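Subject: Re: [packing-floor] What happens to the bench jobs?
From: Chinyere Ojo

Hello all,

Picking this up from the weekend thread. Someone wrote:

> We've been told Vimham is getting an arm on the small parts
> bench by January. Has anyone been through it? Did people keep
> their hours, or did it all go quietly to the machine?

We've had ours going at Calau for nine months now, so I can tell you how it went for us. There were 30 of us on the floor when it came and there are 30 now, but the jobs have moved about a fair bit. I used to stand at the end of the belt all shift, picking and turning. Now I do two hours of that by hand in the morning and spend the rest setting up, checking trays and sorting out whatever the arm leaves behind (more than the Dewulf people promised, I'll say that!).

The bench itself has become my thing, which I didn't expect to enjoy. Blue tape on the top in big squares, long green belt, and we all talk in squares now – "it's dropping them one over" and so on. My wrists are so much better. I do miss the chat though, you can't natter to anyone when you're watching a gripper. 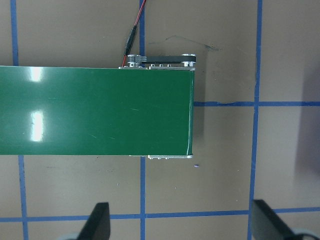 Sarach wrote back to me off list that their lot got the better wrists too, but the pay grade never changed, and it took two meetings before anyone would admit that setting up is a different job from picking. Get it written down before the thing is switched on, was the advice, and ask who gets trained first.

I'd go along with that. Our training went to whoever was on earlies, and the late shift are still cross about it – fair enough. If your managers let you, ask for a go at the pendant in the first week.

Happy to send our rota if it's any use to the Vimham lot.

Chinyere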